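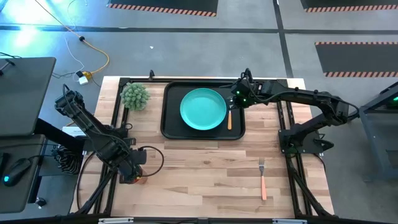
Efua Ametepe had told me to skip the upstairs rooms at the Rurkside open day and go straight to the table-setting corner, and she was so right! I got there on Sunday a little after ten, with my coat still on, and ended up staying until they put the coffee away.

The whole place was about everyday meals this time. I loved the teal plate on its black tray (I've been eating off plain white for years and now I want color everywhere), and the fork with the salmon-pink handle is exactly the kind of thing I'd buy one of and then need five more. There's an orange-handled piece too, and a little potted succulent, pale green and spiky, up by the corner. All of it on a light butcher-block top — I'm a sucker for butcher block.

Siv Ekström and I got into a long talk over whether forks belong on the tray or next to it. She's firmly for next to it. I carry my supper to the couch, so you can guess my side.

Parking was free but far, down past the Urcombe turnoff, and the soup ran out before noon. The catalog goes up to item 866 and I made it to maybe page four before my feet gave up. I did write down 806, a bread board, and I still need to ask Ottar Fjeld if he'll split the shipping with me. They're doing it again in February, and I'm bringing a bigger bag.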